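A day out at Dakska, Clernberg

I had been meaning to go to the Dakska open day ever since Babar Lashari told me I'd like it, and as he has yet to send me anywhere dull I finally booked the train. Clernberg is further than it looks on the map (two changes, and a long wait at the second), but the walk up from the station is a pleasant one and they had put the kettle on for early arrivals, which I certainly was. Coats went on the pegs, a badge went on my jumper, and off we all went down the corridor. I'm afraid I got no further than the first room for quite some time, as I have a soft spot for coloured blocks and there they were, red and yellow, on a lovely pale wooden table with a square marked out in black tape.

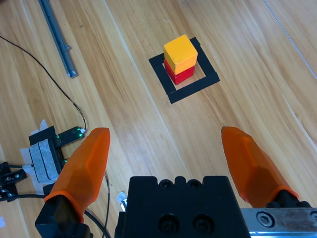
Page last changed: March 2026

The yellow one sits a little askew on the red, just the way my own towers always did when I was small. I do like a stack that isn't too neat. I also liked the tape, plain black strips set down a little tilted on the wood – you know at once where the building is meant to go, and there's room to spare inside.

I stayed for a good long look, longer than my feet would have liked, and had a chat with a couple from Brastano who had brought their grandson. He was firmly of the opinion that green should go on the bottom. I put the case for red, and I still think I was right, as a strong dark colour makes a good foot for a tower. 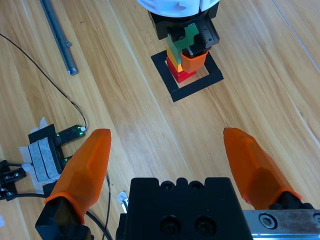 Red at the base, then yellow, with green near the top.

Babar turned up at about this point, having caught the later and much more sensible train, and we stood together and talked about the wood. He thought the table wanted a darker stain. I wouldn't touch it! All those tan and cream stripes set the colours off beautifully, and I came home wishing our kitchen table had half as much grain in it. 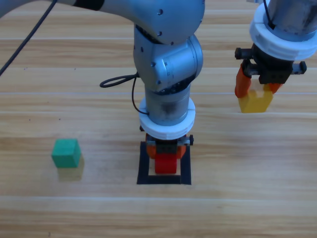 Red in the square, yellow just off the table and green over on the left.

We went off for soup at Tang, across the road, where the bread is very good and the chairs are very low, and then came back for another look before the afternoon talk.

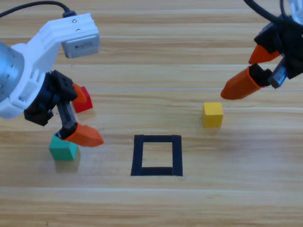 Getting there and eating

The open day is free, but you do need to book. Bus 12 goes from the station if you don't fancy the hill, and doors close at 4. Tang gets busy at lunch, so go early and ask for the window. The next open day is in November, and Babar and I have already put our names down.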